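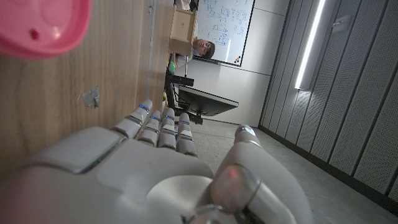 Rhiannon Griffiths wrote in to ask whether the green bin change means she can put meat scraps in with the garden clippings. It does, from May. Bones and paper towel can go in as well.

Kitchen caddies
Every household on the Mestora run gets a caddy and a roll of compostable liners. The council has ordered 3,000 and they'll be left at the front gate. Flats share a larger bin, and Saron Abdella at the Thampi Street depot has the list of buildings. 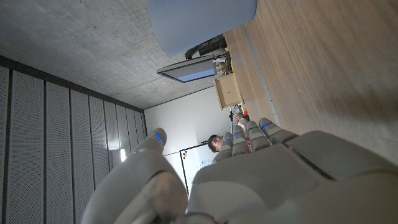

Collection days
Green bins go weekly and red bins move to fortnightly. Yellow bins stay as they are – same day, same truck. 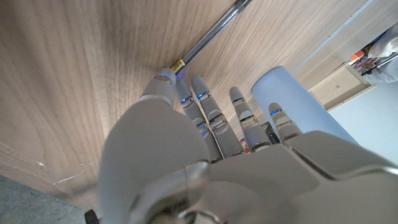
What stays out
Plastic bags, nappies and pet litter still belong in the red bin. Bags marked "degradable" are no good either, as the composter won't take them.
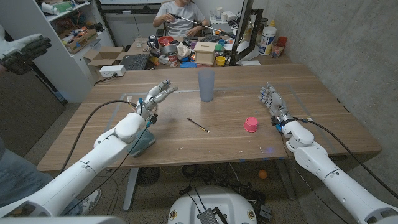

Spare liners will be kept at the library desk, 2 rolls per household. Ring the depot if your caddy hasn't turned up by the end of May.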